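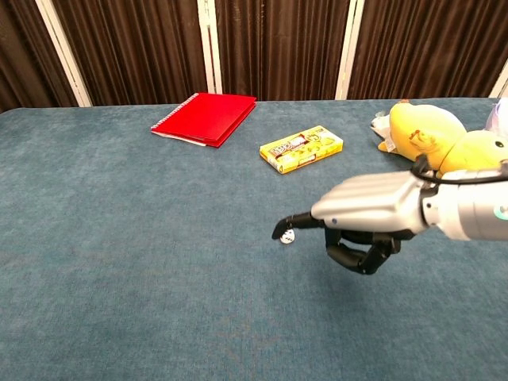 *Slide 1. Index finger over the coin, carpeted table.*

Speaker notes, 13 February 2022
Monique Langlois — looking after one hand for a whole winter

**Slide 1 (leave it up while people sit down)**

Don't start with the coin. Everyone wants to talk about the coin. Start with the title and say who I am: I look after the right hand on the table rig at Rirkley. I don't write the control code and I didn't choose the hand. I keep it working, and I've grown suspicious of most of what I was told about how to do that.

Then the coin. A small flat thing on a soft surface is a rotten job for a hand like this. The tip has to come down on it without shoving it into the pile. If the finger is out by a little, a plush toy forgives you. A coin doesn't.

Ask the room: who here has a written procedure for checking fingertip position? Wait. Count to five in your head. Move on whatever the answer is.

**Slide 2: what the supplier's guide says**

Egilsson supplied the hand and the guide. The guide has one page on upkeep. It says to wipe down, inspect the cable, run the homing routine, and carry on. I followed it to the letter for all of my first month.

My trouble with it is the homing routine. It drives each joint to its stop and calls that zero. Fine, if the stop is where it was last week. The routine can't tell you that, and it reports a pass either way. I've had a green tick from a finger I could wobble with my thumb.

(Don't get drawn into a row about the brand. The next one along would have the same page in its guide.)

**Slide 3: the log**

Put the table up, give them time to read it.

| What I did | How often | Did it catch anything? |
|---|---|---|
| Homing routine | every start | no |
| Wiggle test by hand, each joint | every start | yes, loose index joint, twice |
| Cable check at the wrist | every start | yes, once, jacket rubbed |
| Coin touch test | every 1,350 moves | yes, most weeks |
| Full strip and clean | once | not sure |

Points to make:

- The wiggle test isn't in any guide. Power off, hold the link either side of the joint, rock it gently. You get to know what's normal for that finger.
- The 1,350 is not a magic figure. It's where our counter happened to be when the index finger first went off, so I used it. I'd like somebody to tell me a better one.
- "Not sure" is in there on purpose. I took the thing apart, cleaned it, put it back, and the numbers were the same inside what I can measure. I can't claim it helped.

**Slide 4: the coin touch test**

Point back at slide 1 for this, the pose is the same one. Index finger out and bent down at the tip, the others curled up out of the way.

How it goes:

1. Put the coin on the marked spot. The mark is on a card. Take the card away before you run.
2. Bring the hand in over the coin and stop just short of touching.
3. Look from the side, at table height. Then look from the front.
4. Lower until it touches. Write down the height.
5. Do it 20 times. Same coin, same spot, put back with the card.

We keep the spread, and the average goes in the log for anyone who wants it. I don't trust the average. A worn joint can have a lovely average.

Somebody will ask about the carpet. Yes, it gives. Yes, a hard plate would give cleaner readings. I ran both for a week and the plate readings were tidier and told me less, as the hand does its work on carpet. Jinley disagree with me and use a plate. They may be right for their cell.

**Slide 5: the cable**

Short one. The black cable goes over the top of the wrist. I've had it routed three different ways and I don't believe any of them is good. Over the top means it can snag on things at the back of the table. Along the side, it rubbed. Underneath, it dragged on the carpet and picked up fluff.

What I do now:

- leave enough slack for the full wrist turn and no more
- turn the wrist by hand, both ways, before power goes on
- run a finger along the jacket and feel for flat places
- replace at the first flat place, don't tape it

I know tape is tempting. I taped it in January and lost an afternoon.

**Slide 6: fluff**

Pick at the links with a soft brush, never compressed air. Air pushes the fibres further in. I was told the opposite by a man from Perkora who was very sure of himself, so I tried it his way on a spare finger, opened it up, and found a neat grey felt washer behind the second joint. If there's time, pass the washer round. It's in the tin in my bag.

**Slide 7: what I'd want before believing any of this**

- More than one hand. Everything I've said is one machine on one table.
- A second person doing the wiggle test without seeing my notes.
- Joint logs from the supplier. I asked 14 weeks ago — still waiting.
- A touch test on something other than a coin. It's shiny, and I think the shine fools my eye when I check from the front.

Spares: we hold 6 index tips and not one spare wrist cable until last week, which tells you how good my planning has been.

**If they ask**

*Is it worth the time?* The checks take me as long as a cup of tea. The touch test takes longer and I grumble every time.

*Can it be automated?* Probably. I'd want the automatic one run next to the hand one for a good while first. See the green tick, slide 2.

*Would you buy the same hand again?* Dodge. If pressed: ask me when the joint logs arrive.

Back to slide 1 for questions. Adaptor for the projector is in the side pocket.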